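Keeping a Big Shared Workroom Bearable

Posted 07/08/2021

I've been keeping the shared workroom at Suston in order for a good while now, and people keep asking me how we stop it turning into a junk heap. Mostly it's small habits, and a lot of masking tape! I've finally typed them up (my sister's been after me since May).

Tape first, then. Before anything gets a permanent spot, I mark the spot on the floor with painter's tape and leave it like that for a week. If people keep walking over the tape to get somewhere, the bench goes somewhere else. We moved the cutting bench three times this way and it cost us a roll of tape.

Put the trash can where the trash happens. I know, I know, but ours lived by the door for ages and every bench had its own little heap of offcuts. Now there's one at the end of each bench, with a few spare liners folded in the bottom under the one in use, so whoever empties it has the next one right there.

Cords! I wrap mine over-under, which takes ten minutes to learn, and then close them with a strip of hook-and-loop tape that stays on the plug end. Write the length on the strip with a paint marker. I do 25 and 50 feet and that's all we keep. Toon Meijer showed me a neat thing with the really long ones, where you hang them from two hooks side by side so they don't stretch out of shape in the middle, and they do seem to last longer.

For bins I've tried the Flonau stacking kind and the cheaper Teuber ones. I like the Flonau lids better, but the Teubers fit our shelves, so Teubers it is. Label the short end AND the long end, because somebody will always put them back sideways. I cover the labels with clear packing tape and they survive a wipe-down.

Dust mop before you wet mop, always, and start at the wall farthest from the door. I go in long strips and never lift the mop head, just turn it at the end (lift it and everything you've collected drops right back down). For scuff marks a clean tennis ball on an old broom handle works great on our floor, but try a corner first. I use the Prostix pads on the sticky stuff, one pad per session, then rinse it and hang it up.

Noise is the other thing in a high room. Felt feet under every stool made a bigger difference than I'd hoped, and I buy them in bulk now, some 58 to a bag. Stick them on after you've wiped the legs with rubbing alcohol or they'll be off by Friday.

Wherever there's an upper walkway, keep the railing clear. No coats on it, no clamps, no coffee cups, nothing that could land on somebody working underneath. We put a row of hooks on the wall upstairs and the coats moved over by themselves, more or less.
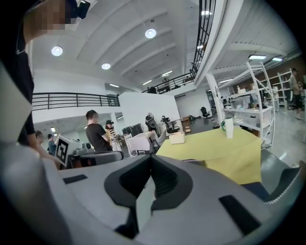 How often should you clean the floor in a shared workroom?

Sweep it at the end of every working day and wet mop once a week. If you're sanding or sawing, vacuum right after and don't leave it for the evening sweep, or it'll get tracked all over the place. I do the corners and behind the shelves once a month, usually with the radio on.

One more while I'm at it: keep a box for things with no home. Ours sits by the sink, and on the last working day of the month it goes up on the bench so people can claim their stuff. Leftover tape measures go in the general drawer, and I've got dibs on the pencils.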